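Coffee bench, running notes (lg)

Picking up where Nazar left off, because he has gone over to the Harasym job until January and somebody has to keep writing this down. The question is still the one Kalliopi put at the top of the first page: can the arms do a kitchen chore well enough that you'd leave them to it? My chore is pour-over coffee. Cone, filter, dripper, server.
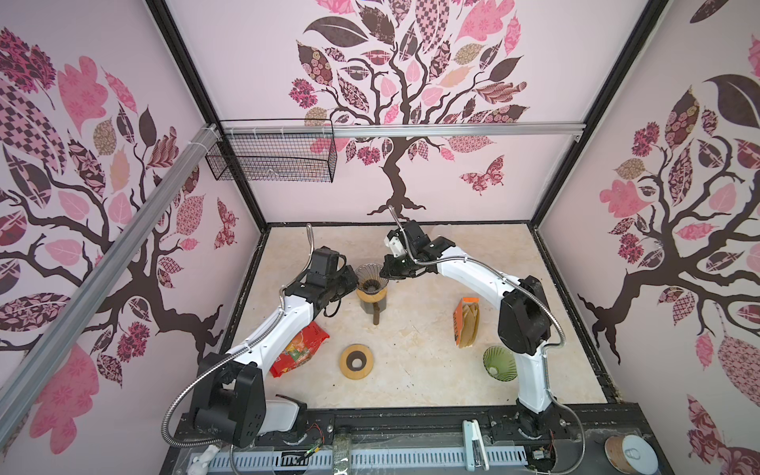
Both arms, the drippers and the orange filter box.

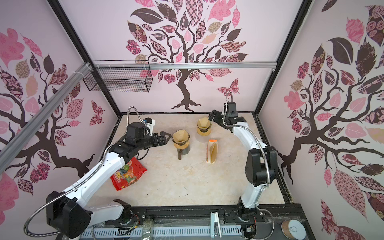 Back bench, Dec 13, 2023

I went in thinking the pouring would be the hard part, and I was wrong! It's the paper. A cone filter is floppy, it sticks to its neighbor, and it wants to spring shut the second you let go of it. I open one with my thumb without looking. For the gripper it's a whole project – two flat fingers, no feel for whether it has one sheet or two.

The dripper itself I'm more hopeful about. Coming in from the side with the fingers open seems like the sane approach, and Liudmyla wants to try the wooden parts before we do any more with glass (she's probably right, glass is slippery and I get nervous). The stand with the hole in it is a nice target too, it's flat and it stays put.

We're up to 2,964 logged tries in Breledis, and Maksym wants more than 200 of the filter step alone before he'll retrain. Fine by me, but please tag them properly this time, I spent ages sorting out last month's.

So, would I leave them to it? For moving a dripper from here to there, nearly. For a whole cup, start to finish, with my mug on the end of it, no way. Cleanup we haven't even touched – wiping crumbs off the tabletop would be a chore in its own right, and I'd honestly pay for that one first.

To do: ask Kalliopi which filters to reorder, check the left gripper fingers for wear, move the tape somewhere I'll find it.

Lensa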